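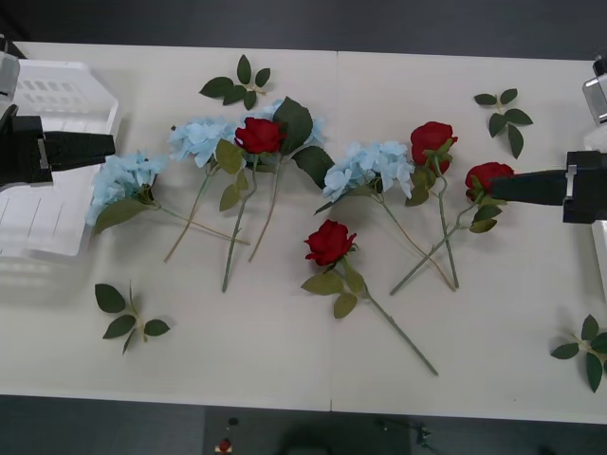

Eilidh Skinner

Every November I get the same spreadsheet from Calum Mowat, and every November the robot line has one number in it: the price of the arms. I love Calum, but that's how you end up broke by spring!

I've been planning equipment for Grornley for 9 years now, and what I've learned is that the arm is the easy part to budget. It comes with a quote. What doesn't come with a quote is everything lying on the table – the roses, the hydrangeas, the leaf sprigs, the trays they get sorted into. Last year we spent $564 on artificial flowers alone (yes, I kept the receipts), and I'd put them under "office supplies" like a fool.

Then there's the time. Crossed stems are a pain to pick apart, and if you buy for the neat demo with one flower on a clean table, you'll be buying again. I say take your messiest job to the vendor before you sign anything. When we were talking to Plendico, Blair Lamont brought a whole bag of stems to the meeting and dumped it out, and we learned more from that than from 26 slides.
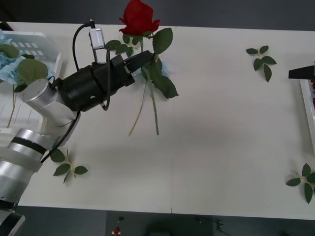 One rose in the gripper, with sprigs still on the table.

My other gripe is the one-arm-now, one-arm-later plan. It looks thrifty on paper, but you pay for setup twice, and the table you bought for one arm may not suit two. If you can only afford one, fine, but buy the bigger table and leave the room for it.

So for this year's sheet I've asked Calum for 7 lines where he used to have one, and cables get a line of their own.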